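Setting Up the Two-Arm Sorting Cell After a Move

By Jade Mottram
Apr 19, 2021

These steps are for the bench cell at Grodside after it has been unbolted, shifted or had an arm swapped. Plan on a morning if the arms stayed on the rail, longer if they came off. Wenceslao Domínguez wrote the first version for the old Lukov bench, and most of his order still holds.

Before you start

Power supply off, laptop on. You need the hex key set, a tape measure, a soft cloth and the cell notebook. Clear the floor on both sides of the bench so you can walk around it without stepping over cables.

Step 1. Square the frame

Measure both diagonals of the black extrusion frame. If they differ, loosen the corner brackets, push the long corner in by hand and tighten again in a cross pattern. Do this before you touch the arm mounts. A frame that is out of square will pull the bases with it and you will end up doing the mounts twice.

Step 2. Seat the arms

One arm goes on the left rail and one on the right. Slide each base to its scribed line, tighten the inner bolts first, then the outer ones. With the power still off, move each joint through its range by hand and watch the cables. They should hang in a loose loop at full reach and never go tight.

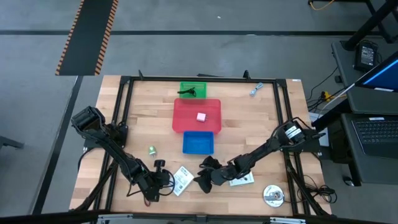
Route the power leads down outside the frame and coil the spare length on the floor next to the leg. Don't tie anything to the moving links.

Step 3. Home and load the offsets

Switch on the power supply, wait for both arms to report, then run the home routine one arm at a time. Keep a hand near the switch. Load the saved offsets from the Dobson folder. Ours are file 182 for the left arm and 193 for the right. If an arm was replaced, the old file is no good - start from the blank one and fill it in during Step 5.

Step 4. Set the containers

Use three: red in the middle, blue on one side, green on the other. Keep them close together in a row. Put one small block in the red one and something flat, like a boxed item or a card, in the blue. Odd shapes go in green. The mix matters more than the exact items, so use what is on the shelf.

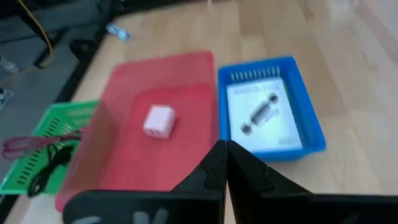
Now wipe the wrist camera lens and open the live view on the laptop. Jog the gripper over each container in turn and check that both fingertips show. If one is missing from the view, loosen the camera bracket, turn it slightly and try again. Write the bracket position in the notebook.

Step 5. Check the fingers

Close the gripper slowly at low force. The tips should meet evenly, with no step between them. If one finger leads, back off its two screws, close the gripper on a Jinwood shim and retighten. Repeat on the other arm. Then jog to the near rim of the red container and save the point as 621. 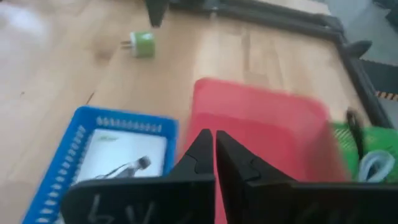 Gripper fingers at the red tray, from the wrist camera.

Step 6. Slow run

Run program 144 at quarter speed with one person at the switch. Stop if an arm touches a rim or a cable catches. After a clean pass, go to half speed and run it again. Check the base bolts once more before going to full speed.

Bolts get checked again in May, along with the corner brackets.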